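Warkley Institute of Hospitality and Property Services
Housekeeping Practice I
Handout for Unit 7: The Vanity Counter

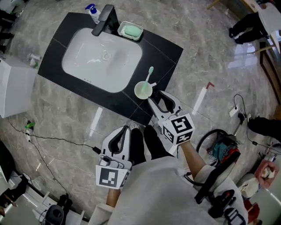
Several students in the July intake asked why a counter this small should have a unit to itself, when the bath and the floor together are given only one. The reply of the teaching staff is that the vanity is the surface a guest stands closest to, with good light and time to look, and that most of the written complaints used in this course concern it. The unit therefore keeps its full length.

This handout replaces the version given out with the July materials. It should be read before the practical session and brought to it. Section numbers follow the course manual.

7.1 Scope

The unit covers the countertop, the basin, the faucet, and the small articles kept beside them: soap dish, pump bottle, cup, and toothbrush. Mirrors are treated in Unit 8. Floors are mentioned only where work at the counter affects them.

Students are expected to be able to clear, clean, dry, and reset an occupied guest's vanity in 11 minutes. The time allowed for a vacant room is 7 minutes, as no personal articles have to be handled. Speed is not graded in the first practical session.

7.2 Terms used

Undermount basin. A basin fixed beneath the countertop, so that the counter material runs to the edge of the opening. Water and crumbs of soap can be wiped straight into the bowl. The joint on the underside of the opening is out of sight and must be cleaned by touch, with a folded cloth drawn slowly along it.

Overflow. The small slot in the wall of the basin that carries water away before it reaches the rim. It collects residue and is a common source of odor in rooms that otherwise look clean.

Reset. The return of every article to its assigned or found position after the counter is dry. "Assigned" applies to house articles, "found" to the guest's own.

7.3 House articles and personal articles

The distinction governs everything else in this unit. House articles are supplied by the property and may be moved, refilled, or replaced. In the training suite these are the pump bottle, the soap dish, and the bar of soap. Personal articles belong to the guest. The cup and toothbrush are treated as personal in every exercise, including those in which the room is described as vacant.

Personal articles are moved once, to a clean folded towel, and returned once. They are never placed on the floor, on the closed toilet lid, or inside the basin. A toothbrush is not taken out of its cup. The cup is lifted by its sides, below the rim, and carried upright with the brush in it. If the cup is light and the brush leans, the free hand stays near it until it is down. Plastic cups tip easily when brushed by a sleeve, and students who wear loose cuffs should fold them back before starting.

Where a brush has been left lying directly on the counter, it is moved by the handle to the towel and returned to the same place. Students should not put it in a cup on the guest's behalf.

7.4 Order of work

1. Wash hands and put on clean gloves.
2. Look at the counter before touching it and note where the personal articles stand.
3. Spread the folded towel on a dry surface within reach.
4. Move the cup and brush, then any other personal articles.
5. Move the pump bottle and the soap dish.
6. Rinse the basin with warm water.
7. Apply cleaner to the basin and leave it for 3 minutes.
8. Wipe the counter from the back edge toward the front.
9. Clean the faucet (see 7.5).
10. Scrub the basin, the overflow, and the drain, in that order, and rinse.
11. Dry the counter, the faucet, and the basin.
12. Reset house articles, change gloves, and reset personal articles.

Steps 8 and 9 are carried out while the cleaner is standing in the basin. Students frequently begin with the drain and work outward, which spreads residue over parts of the bowl that have already been cleaned.

7.5 Dark surfaces and matte fixtures

A black countertop shows dried water, lint, and soap film far more plainly than a pale one. It should be wiped with a damp microfiber cloth and dried at once with a second cloth of the flat-weave type. Terry cloth leaves lint and is not used on dark counters. After drying, the student should bend to the level of the counter and look across it toward the light. Streaks that cannot be seen from above are usually visible from this position.

Matte black faucets require separate care. No abrasive pad, powder, or descaling acid is to be used on them. Jovow neutral cleaner, diluted as stated on the supply cupboard door, is the only product approved for matte fixtures in this course. The lever is lifted and wiped on its underside, and the spout is wiped from the base to the tip. Polish is not applied – it leaves shiny patches that do not come off easily.

7.6 Soap dish and pump bottle

The bar of soap is lifted out, rinsed briefly under running water, and set on the towel. The dish is washed on both sides and dried before the soap goes back. A dish returned wet will leave a ring on the counter within the hour.

The pump bottle is wiped from the head downward, including the collar beneath the head, where dried product gathers. The base is wiped last. The nozzle is tested once over the basin before the basin is rinsed. At reset, the bottle stands on one side of the faucet and the soap dish on the other, with the nozzle turned toward the bowl.

7.7 The floor near the vanity

Glossy marble is slippery when wet, and the gray veining makes small puddles hard to notice. Any drip is to be dried immediately, before the next step in the order of work. Power cords and outlet strips are kept clear of splashes, and a student who finds one in a wet area stops work and informs the instructor. Closed, flat shoes are required in the training suite.

7.8 Assessment

The practical is marked out of 15 points. Preparation and handling of personal articles carry 7 points, cleaning carries 5, and the final reset carries 3. A personal article placed on the floor or in the basin results in a repeat of the exercise on another date.

7.9 Reading and preparation

Bakmont Housekeeping Manual, chapter 3, sections on basins and counters.
Tessier Surface Care Notes, sheet 11, dark stone and composite tops.

Students should bring two microfiber cloths, one flat-weave drying cloth, and a copy of the order of work in 7.4. Gloves and cleaner are supplied.

Handout revised 14 August 2023.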